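We use cookies to improve your visit. By continuing to read you accept our cookie policy.

Buy the Hands Last

By Sihan Du

Every December our small group must write the equipment plan for the next year, and every December the same discussion comes back. We talk two hours about the arms and the hands, and ten minutes about everything else.
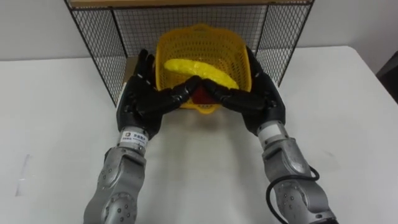 What the quotation does not show

Consider a task as simple as a toy banana in a yellow plastic basket. Two arms with five-fingered hands can meet over that basket, and a visitor will look only at the fingers. I look at the basket. Its wall is full of small holes, and behind it stands a rack of wire mesh. Both are cheap objects from any household shop, but they decide a lot. A fingertip can catch in a hole, and a mesh is not an easy thing for a depth sensor. When I plan a budget, I want a line for such objects, and I want it before the line for the hands.

Last year we compared two offers, one from Gidel and one from Vindoser. The Gidel offer was cheaper by 2,659 dollars, and for this reason most of my colleagues wanted to sign on the same Friday. I asked them to wait. The Vindoser offer had spare fingers inside, a second set of cables and a visit from a technician. The other one had none of these. When we added them, the difference became very small, and after shipping I could not say anymore which one was the cheaper.

I do not write this to praise one seller. My complaint is with us, the buyers. We read the first page of an offer and we treat the rest like the small letters on a medicine box.

A proposal for the order of spending

My opinion is that a group with a modest budget should spend in the opposite order from what is usual. First the table, the light, the racks and the objects. Then the spare parts and the person who will repair. Then the arms. The hands come at the end, when you already know what they must hold.

For our plan I asked 2,000 dollars for objects and furniture, and another 2,000 for cables and repair. The first number was accepted with a smile. The second was cut, and I still think this was a mistake. A cable which runs outside along the forearm bends with every movement of the arm, and one day it will need to be changed. If there is no money for it, an expensive pair of arms waits for a cheap piece of wire. In our case the wait was 3 weeks.

My colleague Grigaitė disagrees with me, and her argument is serious. She says that prices for hands go down, but that permission to buy is a rare thing, and a group should use it for the biggest item while it can. Baskets can always be bought from small money. I understand this. But in the Trarau project we did exactly so, and the small money was also used up by spring.

For next year I will ask again for the second 2,000 – this time on the first page.

Back to top | Contact the editors | Copyright, all rights reserved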